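Imprimer | Envoyer par e-mail

Robots et tâches ménagères : l'ensachage reste difficile

Le banc d'essai Mocanu, installé par Herkeo à Ernport, étudie depuis juillet des gestes de cuisine courants. Le dernier relevé, arrêté au 2019-04-20, porte sur le rangement d'articles factices dans un sachet transparent souple. Sur 213 essais à deux bras, la tâche complète a été menée à terme dans environ 6 cas sur dix. La prise d'un objet rigide dans un bac ne pose plus de difficulté notable. Le maintien de l'ouverture du sachet concentre l'essentiel des échecs : le film se replie, glisse entre les doigts ou masque le contenu aux capteurs.

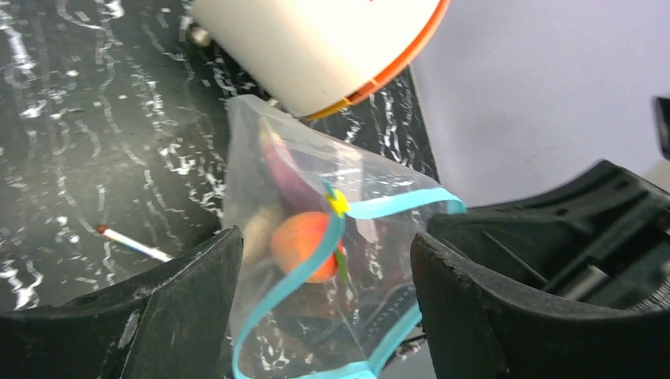
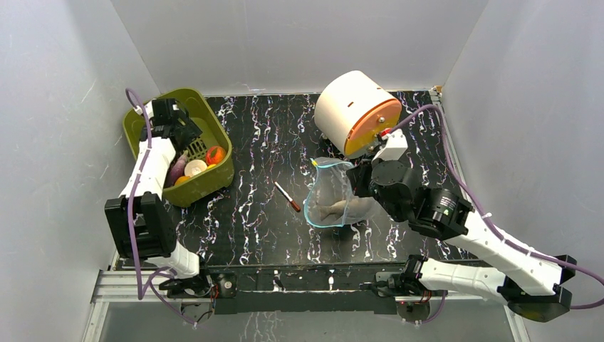
Sachet transparent à liseré bleu et pinces noires sur plan marbré. Seconde vue : panier vert olive et poisson factice dans le sachet.

La répartition retenue est classique : un bras tient le bord, l'autre dépose. Un changement d'éclairage suffit à dégrader la détection du bord, les reflets du film étant confondus avec les veines du plan. La fermeture du sachet n'est pas évaluée à ce stade. L'atelier de conditionnement Drukgate, qui suit les essais, juge la cadence insuffisante pour un poste réel. Sept articles supplémentaires seront ajoutés à la prochaine série.

Imprimer | Envoyer par e-mail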